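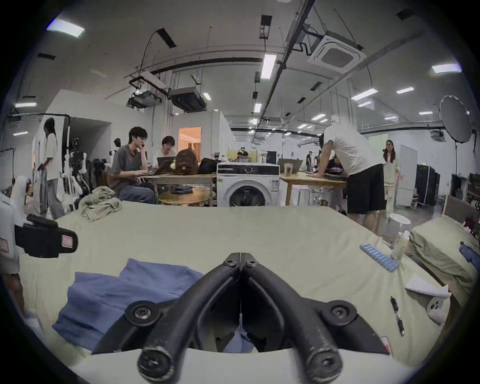 Gripper over the bed, blue shirt to the left

Jaws open in the middle of a carry and the arm keeps going. Is it my data or my arm?

Posted in February by Bastian Hamann

Hello everybody, and sorry in advance for the length of this, I tend to ramble when I'm tired and it has been a long couple of weeks!

We record laundry handling with hand-held grippers, a pair of them, one for each hand. Somebody picks up shirts from a sheet-covered bed, folds or carries them, and the grippers log where they are and how far the jaws are open, 50 readings a second. We clean up the takes in Pruline, train on them, and then run the result on a Kohlhase arm with the same style of fingers. I've got 900 takes so far and I was feeling pretty good about them.

The trouble is with the left hand. Most of the time it behaves beautifully. It goes down, takes hold of a collar or a sleeve, lifts, all very nice. Then every so often it reaches the cloth, gets to the moment where it ought to squeeze, and the jaws fly wide open instead. All the way, as fast as they'll go. The shirt stays where it was (or falls, if it was already up in the air), and the arm carries on through the rest of the motion as if it were holding something. No error, no warning, nothing in the log that looks like a stop.

The part that made me write in is what happened yesterday a little after four. The arm dropped a shirt over the edge of the bed, and I did what I suppose anyone would do and leaned in to catch it. The arm came back across with its jaws wide open and caught my sleeve. I'm fine, not a scratch, and I hit the stop right away, but it gave me a real fright and I don't want a colleague's hand in there next time.

Things I have tried: swapped the left fingers for the right ones, replaced the motor cable, slowed the arm down to half speed, and restarted Pruline more times than I care to admit. The fault stays on the left whatever I do. If I drive the jaws by hand from the arm's own panel they open and close perfectly for as long as I like. I also played one recorded take straight through with no training involved, number 324, and it did the very same thing, so I don't think the model is making it up.

Has anybody seen this with soft things? We never had it when we were recording cups and boxes, and I'd dearly love to avoid throwing out everything with a shirt in it.

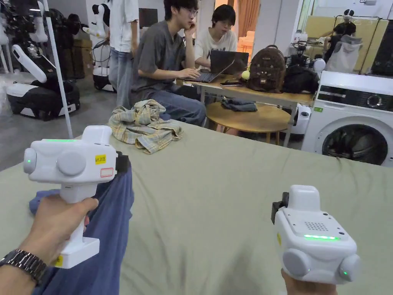 Roel Kramer
Bastian, glad you came away with all your fingers. Please leave the arm switched off until you've read this through, and let me take the safety side first, because I'd be a poor neighbor if I only talked about numbers.

An arm that doesn't know it has dropped something is going to do this again someday, for one reason or another, even after you fix today's trouble. So give it a way to notice. On ours we compare the jaw opening we asked for with the one we got, and if they disagree by more than a little for a quarter of a second, the whole arm holds position and waits for a person. It's a nuisance for the first few days and then you stop noticing it. Also put a line of tape on the floor, and make it a rule that whatever falls stays fallen until the stop button is in. It sounds fussy. I've caught myself reaching in too, and I've been at this a good long time.

Now the jaws. You say the raw take does it as well, and that's a wonderful clue. Open take 324 and look at the left jaw reading by itself, before any cleaning. I'd bet you a cup of coffee that it goes a hair below zero right where the arm flies open. If the program stores that reading as a number that can't be negative, a tiny bit less than closed can roll around to the biggest value there is, and the biggest value means wide open. Your arm is doing exactly as it was told, poor thing.

Then the question is why zero is in the wrong place. Does the left one ever get put down with something in its jaws? Some of these units set their zero when they wake up, using whatever position they happen to be in. If there's a fold of cloth between the fingers at that moment, the fold becomes "closed," and a real close afterward is less than nothing. Cups and boxes you set down and let go of. Cloth, people tend to hang on to while they chat.

Let us know what you find, would you?

seteck_fan
sounds like a bad motor. had a Seteck arm that did the same and a new motor fixed it. worth a try before you mess with the data

Bastian Hamann
Coming back to my own thread because I hate it when people don't! Thank you, Roel, and I owe you that coffee.

I pulled up the left jaw reading and there it was, dipping under zero at the squeeze, and in the cleaned file the same spot sat at full scale. The right hand never dips.

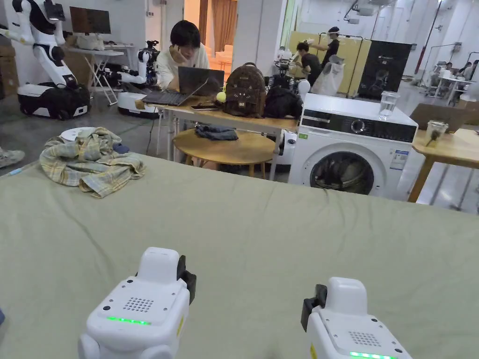
Both grippers above the sheet, plaid shirt at the left

The waking-up business was the cause. Our left gripper goes to sleep after six minutes of not being used, and the right one doesn't, because the sleep setting had been changed on that one before I ever got it. I tested it the slow way. I closed the left on a doubled-over sleeve, let it nod off, woke it, took the sleeve out and closed it fully. Below zero every time. Then I did the whole thing again with the jaws empty and properly shut, and it came up right every time.

To seteck_fan, thanks for chiming in, but I'd already run the motor from the panel without any trouble and the fault was sitting in the recording anyway, so I left the motor alone.

What I've changed so far: sleep is off on both grippers, and each take now begins with the jaws empty, one full close and one full open, and only then do you go and pick up your cloth.

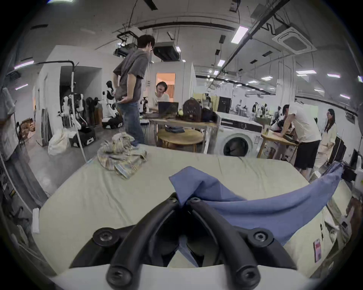
It adds a few seconds to each take and people grumbled for a morning, but now I can look at the start of any file and see straight away whether zero is where it belongs. For the old takes I wrote a little check that reads the raw values and flags any dip. I'm repairing the flagged ones by shifting the zero for that stretch, and where I can't tell when the gripper woke up I'm throwing the take out. There's a box in Pruline's import settings for keeping negative values, by the way, under the advanced section near the bottom, and it comes unticked. Tick it before you import, as changing it later does nothing to files already in there.

The hold-and-wait check is on the arm too. I tried it by commanding a close with a block of foam between the fingers, too thick to squash, and the arm held where it was. I set the limit too tight at first and it stopped on every thick seam, so I've loosened it a bit and I'm still fiddling. The tape is down on the floor as well.

One thing I haven't sorted out is the pair of older Jesance grippers we keep as spares, which have no sleep setting in the menu that I can find. If anyone knows whether those set their zero on waking as well, I'd be grateful for a line.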